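Furkwood Computer Reuse: progress report to the Dernum Fund
Period covered: April to July

Summary
The grant pays for bench time, spare parts and delivery of refurbished desktop computers to households and community rooms in Briltby. By the end of July we had finished 74 machines. Spending to date is £3,159, within the budget agreed for this stage.

Intake
Most towers came from the Myung offices when they cleared two floors in May. They were all of a similar age, which has made parts easier to swap between them. Smaller donations came in from residents, and these take longer because no two are alike. Hard disks are wiped before any other work starts, and a disk that fails the wipe is taken out and destroyed.

Bench work
Each tower is opened, cleaned out and checked in the same order: power supply, memory, processor, drives. The commonest faults have been tired power supplies and dried-out thermal paste. We replaced 20 power supplies in the period, more than we planned for, and moved money across from the cables and adaptors line to cover it. That line is now nearly spent.

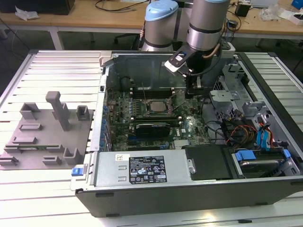
Memory is still the slowest part of the job. Donated sticks come in mixed sizes and have to be tested in pairs, and a full test ties up a bench for most of a morning. We have begun leaving tests to run overnight, which has helped. Graphics cards are kept only where they work and are not too noisy.

Deliveries
Machines have gone to homes, the Briltby library annexe and the after-school club. We had 2 returned, both with a failed hard disk, and replaced them within the week.

Next period
We will finish the remaining Myung towers and then turn to the household donations. We would like to discuss moving a small underspend on van hire into spare parts. A revised budget sheet is attached for your approval.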